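### 3.2 手持夹爪示教与任务设置

本文的示教数据全部由操作者手持夹爪采集,采集过程中不使用机器人本体。操作者左右手各持一只夹爪,夹爪外壳上固定有黑白方形基准标记,用于在多路图像之间恢复双手的相对位姿。腕部视角由夹爪自带的鱼眼相机提供,全局视角由头部相机提供,三路图像按统一时钟对齐后写入同一条轨迹。与主从遥操作相比,该方式保留了操作者手部的直接力感,代价是示教轨迹不受机械臂关节限位约束,须在后处理阶段另行筛选。

评测任务取自 Jumilari 任务集中的卫生间子集。该子集共 13 项任务,本节以其中的“更换卷纸”为例说明采集流程。选择这一任务出于两点考虑:其一,卷纸为可变形物体,夹持力过大时外层纸面塌陷,中心孔随之变形,直接影响后续对位;其二,纸架固定于墙面,操作空间单侧受限,夹爪的接近方向需要由示教者主动选择。图 3 给出腕部相机在接触阶段记录的一帧。
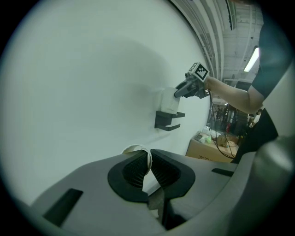 **图 3** 更换卷纸任务的腕部视角。右侧夹爪的指尖接触墙面支架上方的白色物体,画面下方为左侧夹爪的两指,处于张开状态。

由图 3 可见,鱼眼镜头的视场足以在同一帧中覆盖本侧手指、目标物体与对侧夹爪的标记块。标记块同时可见时,双手相对位姿由图像直接解算;标记块被遮挡时,系统退回到各夹爪独立的视觉惯性里程计结果,并在轨迹中写入置信度标志。墙面大面积缺乏纹理,里程计在贴近墙面的阶段容易漂移,因此本任务对标记可见性的依赖高于台面类任务。标记块安装于夹爪上部,也是为了减少前臂与手指对其的遮挡。

任务在时间上划分为 5 个阶段:接近、移除旧芯、抓取新卷、对位、释放。阶段边界由 Futlow 标注工具根据夹爪开合量的变化自动给出初值,再由标注者逐条修正。自动初值在“抓取新卷”与“对位”之间误差最大,原因在于操作者常在移动途中调整握持姿态,开合量出现短暂波动而任务阶段并未改变。针对这一情况,我们在分割时加入了最短持续时间约束,短于 15 帧的片段并入前一阶段。
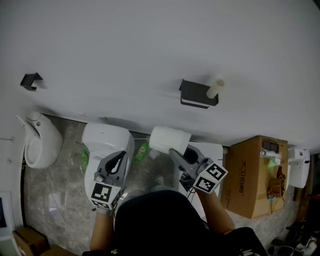 每次采集开始前,操作者将两只夹爪完全闭合再完全张开,作为开度零点标定。标定完成后,从固定站位开始执行任务,中途不得放下夹爪。若卷纸掉落或夹爪与墙面发生明显碰撞,该条轨迹标记为失败,单独存放,不进入模仿学习的训练集,但保留用于失败检测模块的训练。操作者可自行决定由哪一只手夹持新卷,我们未对左右手分工作统一规定。由此得到的数据在动作模式上呈多峰分布,这也是策略网络采用扩散式动作头的主要依据。

为避免策略记忆固定布局,采集时对卷纸的初始位置与朝向进行随机化,纸架位置保持不变。周围杂物不作清理,仅在两组采集之间随机移动。全局视角中操作者的头肩部分常进入画面下方,训练时以固定掩膜去除,以减小示教与部署之间的视觉差异。腕部图像不作掩膜处理,操作者手臂在该视角中占据的区域随动作变化,固定掩膜会误删目标物体附近的有效像素。

每种初始配置采集 40 条轨迹。所有轨迹经 Lui 运动学检查程序重放,逐帧求解目标机械臂的逆运动学;若存在连续无解区段,或关节速度超过上限,则整条剔除。检查程序不修改轨迹形状,仅允许沿时间轴作均匀拉伸。我们曾尝试对超限区段作局部平滑,但平滑后的末端路径在对位阶段偏离纸架轴线,重放时卷纸与支架边缘发生干涉,故未采用。

末端动作以相对位姿表示,即以当前时刻夹爪坐标系为参考,预测后续若干步的位姿增量与开度。该表示不依赖全局坐标系,部署时无须标定机器人基座与墙面的相对位置。双手之间的相对位姿作为附加观测输入网络,其作用在 4.3 节的消融实验中单独讨论。

作为对照,同一任务另以 Jutard 主从遥操作装置采集一组数据,操作者与任务初始配置均与手持组相同。遥操作组直接记录机械臂关节角,不经过运动学筛选;为保证可比性,两组数据在训练前统一转换为末端相对位姿,并重采样至相同频率。两组的策略网络结构、训练步数及图像增强方式一致,差别仅限于数据来源。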